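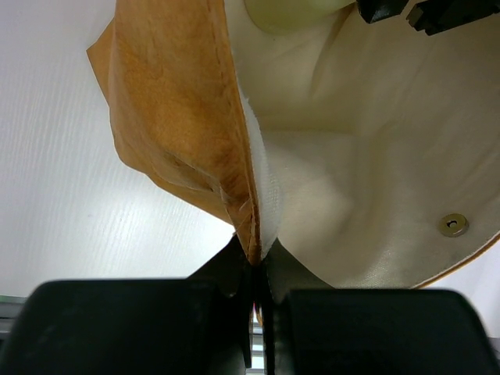 Two arms, one tote bag: notes from the robotics club

Search this blog Search Archives

I signed up for the robotics club at Ulluvstead in September expecting to hate it a little. I should say that up front, so you can weigh the rest of this accordingly. My kid is too young for it, I'm too old for it, and the evening session takes adults. So I went.

The club project this term is called Tipoki. The task is packing a shopping bag with toiletries, using two robot arms that cooperate, meaning one arm deals with the mouth of the bag and the other puts things in. If you've ever bagged your own shampoo you'll wonder why this needs a term. I wondered that too, and I kept wondering it for several weeks while I sat on a stool and filled in the log.

The Tipoki handout says the finished system will "pack mixed household goods in unstructured settings." I have a problem with every part of that. The goods are bottles. The setting is a white table with gray walls on the sides and back. If that's unstructured, my kitchen is a natural disaster.

The arms are driven by hand for now. You sit down, you move a pair of controller arms, and the ones at the table copy you. Each run gets saved, and later all of it goes into a training program called Duvik, which is supposed to learn the job from our fumbling. The target is 995 saved runs. Past that point, we're told, the thing will "generalize." I asked to what. The answer was a different bag. 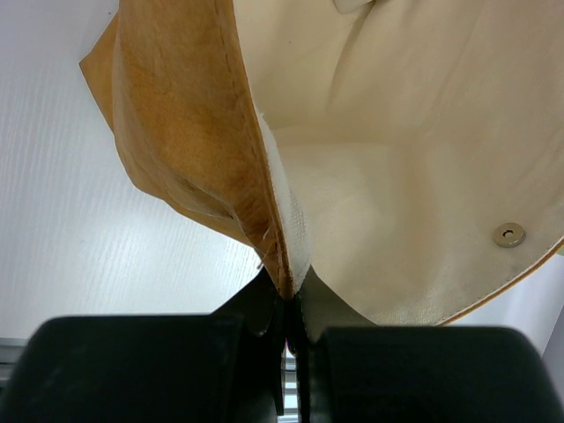

My own first turn was humbling, I'll give them that. A cloth bag has opinions. You grab the edge, you pull, and the side you aren't holding folds in on itself. The grip wants a stiff object with parallel sides and you're offering it a seam. I had 40 tries logged before I stopped grabbing too deep, and by then I'd started doing a little wiggle at the end of every grab for no reason. Duvik will presumably learn the wiggle.

This is my real complaint about the whole approach. We are recording people who are bad at something and hoping the average of us is good at it. Maybe it is! There's serious work behind the idea, and I've read some of it (not all, the math loses me). But in a club with beginners rotating through every session, half the data is someone's first night. I suggested tagging those runs. There is now a column for it in the log, which is blank.

The hardware I can't really knock. It's a Trellari kit, and the club paid 3472 dollars for it including the rail and the spare motors. Assembly was most of October, and I learned more in that month than in anything since. Cable routing alone! Leave the loop too tight and the elbow yanks it; leave it too loose and it hooks on the other arm.
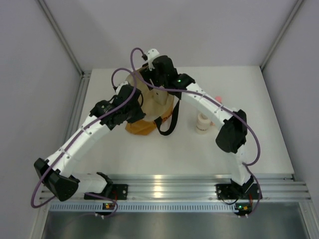

Both arms over the table at the club.

What bugs me more is how we talk about results. A run counts as a success if the item ends up in the bag. Fine. It still counts if the bag tipped, or if someone reached in between runs and squared the bottles up so the next grab was easier. People do that without thinking, I've done it. Then the number goes on the whiteboard and by the next session it has turned into what the robot can do.
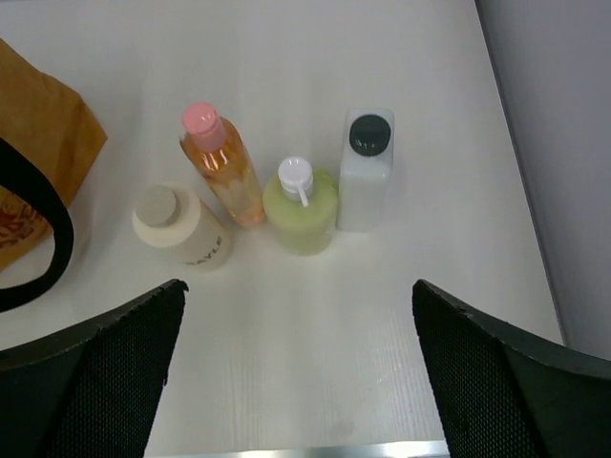
So I've been keeping my own tally in a notebook, with 2 extra marks per run: did the bag stay up, and did a human touch anything. I'm not publishing it yet. The sample is small and I don't trust my own handwriting from the first few sessions.

Would I tell you to join? If you like building things, yes, go for the assembly weeks. If you want to find out whether robots are about to pack your groceries, you could save yourself the drive. I've paid through the end of term, so I'll be there when they train Duvik on the full set - and I've asked for the test to use a bag none of us has practiced on. No reply on that so far.

Comments (3)

mapleandsolder: The success column thing is the same at our club. We ended up filming the resets too, and the number dropped a lot.

gr_tinker: Kind of harsh on the beginners? Messy runs can help it recover from mistakes. I'd keep them in and tag them properly.

oldlathe: What are you using for cable ties? Ours keep slipping at the elbow.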